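Bimanual handover, fixed camera vs wrist cameras

skedness_lab
We trained the Horkska policy on 200 demos of the padlock task. Dropping the wrist views hurt far more than halving the data. Anyone else see this?

oakley18
Not here. With 283 demos our fixed view did fine. I'd blame the patterned cloth.

skedness_lab
We ran a plain cloth in May - same gap.

tern_b
How small is the lock? Scale matters more than camera count.

skedness_lab
Small and blue. Two views of the cell: 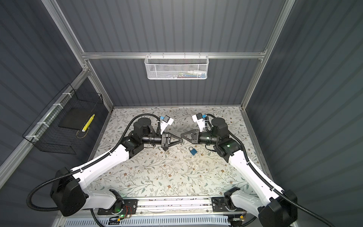
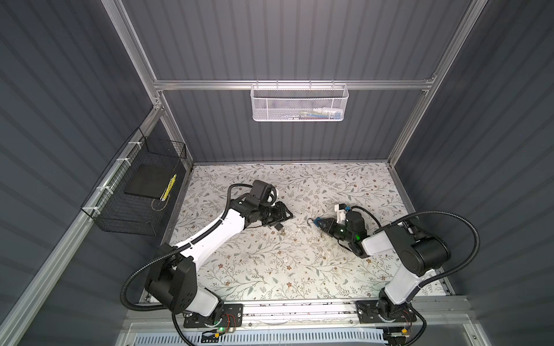

Padlock on the table in the first, blue piece in the right gripper in the second.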